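Two Arms and a Toaster Oven 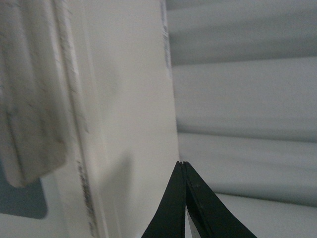
The trouble with a door, one member of the team said, is that it only agrees to move one way, and the robot has to find out which. A block on a table forgives a gripper that arrives a little to the left. A hinged door passes the error straight back up the arm as a sideways load, and at that point either the fingers slip or a joint trips out.

The Stultimska robotics club has spent the term on this problem. Its entry for the Prakton, the student manipulation contest held each year at Rolosbridge, is a pair of arms on a table, controlled by a policy learned from demonstrations. The rules set eight household tasks. Most of the club's time has gone into one of them: open the door of a toaster oven, leave it fully down, and withdraw without touching anything else.

Scoring is simple. The door must come to rest fully open, the body of the oven must stay inside a marked zone, and the arm must be clear when the clock stops. There is no credit for a door left partly open. Teams may bring their own oven to practise on, but the one used at Rolosbridge is supplied by the organisers and kept out of sight until the morning of the contest.

Demonstrations are given by hand. A student moves a pair of leader arms and the working arms copy them, while the joint angles and the camera views are stored together. By the end of August the club had recorded 2,548 episodes across all the tasks. After checking, 1,865 were kept. The rest were dropped for ordinary reasons: missing camera data, an operator who paused too long, a grasp that began before recording did.

The checking took longer than the recording. Two students read each episode separately and a third settled the differences. Their notes show that the operators did not agree on where to take hold of the oven handle. Some went for the middle, and others for the end nearest the working arm. Either will open the door. Mixed together in the training set, they produced a policy that aimed between the two and often closed on nothing.

The remedy was a written procedure of one page. It fixes the approach height, the place on the handle and the moment at which the fingers close. The second arm is to be parked before the first one moves.

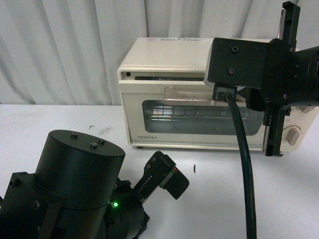
What the wrist can see

Each gripper carries a small camera that looks along the fingers. It gives the policy its only close view of the contact point, and it is also the least tidy source of data in the system. The view blurs when the arm moves quickly, and the fingers hide part of whatever they are about to touch. A head camera above the table gives the steadier view, but at that distance a small error at the fingertip is hard to make out.

The club tested the policy with each view removed in turn. Without the head camera the arm could finish a grasp but seldom began one in the right place. Without the wrist view it reached the handle reliably and then closed early. Both are now used, with the wrist images cropped before training.

The door itself needed a change of method. Early versions pulled in a straight line, which works for the first part of the swing and then fights the hinge. Operators were asked to lower the wrist as they pulled, following the arc.
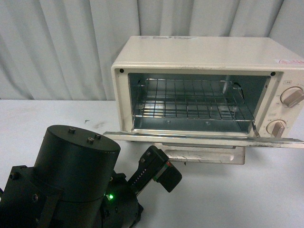

The change also shortened the task. An arm that follows the arc does not have to let go and take hold again halfway down, and the release comes at the bottom of the swing, where a small slip costs nothing. The club retrained on the new demonstrations alone and kept the older ones for comparison.

Software for the leader arms comes from Paiva, a package also used by several other entrants. The club has made one change to it, a limit on closing force that the operator cannot override. It was added after a week in which more time went on replacing fingertips than on recording.

Plans for the final weeks are modest. The team wants 1,000 further episodes with the oven shifted and turned between attempts. The position is changed by hand from a printed list, and a run does not start until both arms are back at rest.
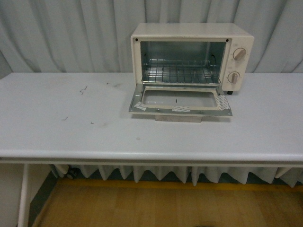
The practice oven with its door down and the rack in place.

The unseen oven remains the main risk. A stiffer hinge or a lower handle would fall outside anything in the training set, and the club does not expect to adapt on the day. Its entry form, sent on 2025-09-25, lists the oven as the fourth task to be attempted, after three that do not involve a hinge.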